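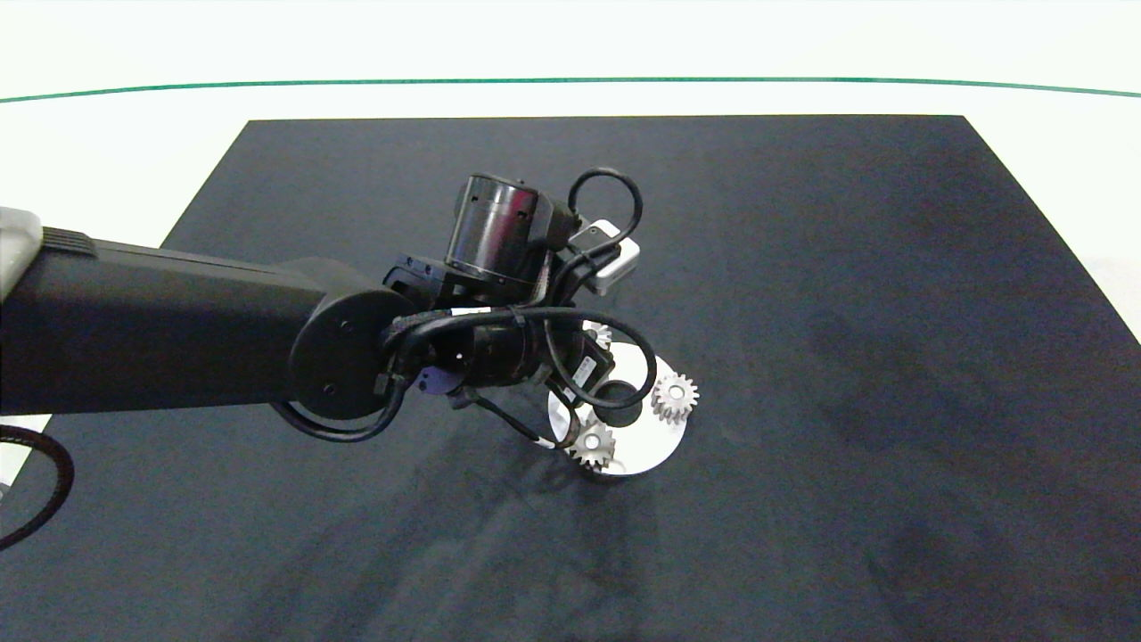
Dark mat on white worktable: marks that won't come off, far edge won't stay put

Status: Resolved
Category: Work surfaces / Mats
Product: Wallero table mat, dark navy
Location: Bakaven workshop, white table
Priority: Low

Original report

The big mat on the white table has gone patchy. There are lighter gray-blue areas over much of it and darker smudges, worst on the right side and toward the front. It has been wiped with a damp cloth several times and looks the same or worse once it dries. Flat metal parts, such as the silver disc, pick up a gray film on the underside when they are left on the mat overnight.

Second problem: the mat creeps. By the end of a shift the far edge is no longer parallel to the edge of the table, and it has to be pulled straight before anything can be laid out on it.

What has been tried:
Damp cloth, no soap.
Glass cleaner. Took off some dust and left streaks.
Turning the mat end for end. The smudges just moved to the other side.

Please advise whether to clean or replace. A replacement from Mahlangu is on a 12 day lead time and we would like to avoid it.

Reply 1, Grullik support

Don't order a new one yet. Patchy light areas on a dark mat are nearly always dried cleaner. Glass cleaner leaves a residue on this type of surface, and each coat holds more dust than the last. The film on the metal parts is likely the same stuff.

Before you start, can you check the following?

Run a clean dry fingertip across one of the light patches. Does it feel tacky or slick compared with a corner?
Is the surface cut or worn through anywhere?
Has anything been put under the mat (tape, paper, a second mat)?
Is the table top itself clean?

Update from reporter

Slightly tacky on the light patches. Corners feel normal. No cuts. Nothing under the mat. Lifted one side and the table underneath has a fine gray dust on it, enough to write in.

Reply 2, Grullik support

The dust explains the creeping. The mat is riding on it. Do both sides and the table in one go:

1. Take everything off the mat, including small metal parts. Wipe the parts separately with a dry cloth.
2. Lift the mat off the table. Carry it flat or loosely rolled with the top face out. Do not fold it.
3. Mix a few drops of plain dish soap into warm water. Nothing with lotion in it.
4. Wash the top with a soft sponge in straight passes, side to side. Leave it wet for 5 minutes.
5. Rinse twice with clean water. Most people stop after one rinse and the patches come back.
6. Do the underside the same way.
7. Vacuum the table top, then wipe it and let it dry.
8. Dry the mat flat. No heaters. Allow 6 hours before it goes back down.

If any dark smudge is left after that, try isopropyl alcohol on a white cloth at one corner first. If color comes off on the cloth, stop.

Update from reporter, Wednesday

Washed and rinsed as above. The first bucket of water was dark gray. The second rinse still had suds in it, so did a third.

Light patches: gone except one toward the right, and that one only shows with the overhead light on.
Dark smudges: most are gone. Two remain near the front. Tested alcohol at the corner, no color came off, so used it on both. One cleared. The other looks like a scuff in the surface and will be left alone.
Film on parts: left the silver disc on the mat overnight. Underside wiped clean with nothing on the cloth.
Creeping: far edge still lined up at the end of the day.

Reply 3, Grullik support

Good result. A scuff won't clean out and won't affect use. For upkeep, dry cloth daily, soap and water once a month, and lift the mat to clean the table at the same time. Keep glass cleaner for glass.

Replacement request withdrawn. Closing ticket. Reply to reopen if the film comes back.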